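What the Cable Bench Taught Me About My Own Job
By Athina Dimitriou
03/08/2019

I ran the returns bench at Clarnov for long enough to have opinions about headphones. They come back from call centers by the crate, and every pair has to be untangled, checked, matched with its splitter and put in a bag. In a heavy month we handled 2,976 of them. When the company decided to put two robot arms on part of that work, I was asked to help set it up. I said yes, mainly because my wrists hurt.

My view is that the arms should stay. I also think management has misread what they change.
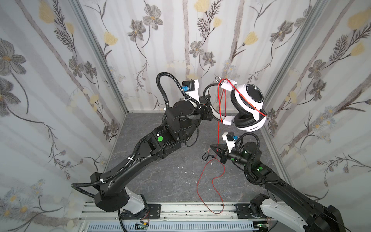 The sales pitch from Skadport talked about hours saved. What I noticed first was a shift in who gets asked questions. Evangelia Bakalis had been on the bench longer than anyone, and no one from upstairs had ever wanted to know how she frees a cord that has wrapped around a headband. Now an engineer stands next to her with a notebook. She tells him which loop to lift first, and he goes away and tries it.

That knowledge was always worth something. It was paid at the packing rate, and it still is. Her title has not changed since June, and neither has her hourly wage, though she spends two hours of each shift teaching.

Soft, thin cords are hard for a machine. A box has a shape you can count on, and a cord has a different one every time you put it down. People who worry that the bench will be empty next year should spend a morning there.
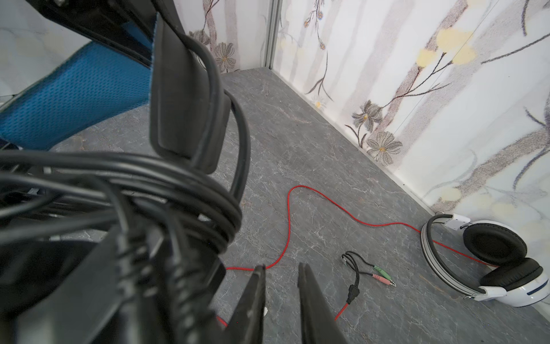
What I would ask for

First, pay for the teaching. If a person's skill is being copied into a machine, that is a separate job and should be on the pay slip.

Second, let the bench decide what gets handed over. At the Marsden site the easy items went to the arms and people were left with only the worst knots, all day. Roughly 100 of those in a shift is harder on the hands than the old mix ever was.

I have put both points to the plant manager in writing. He says he will bring them up at the next budget meeting.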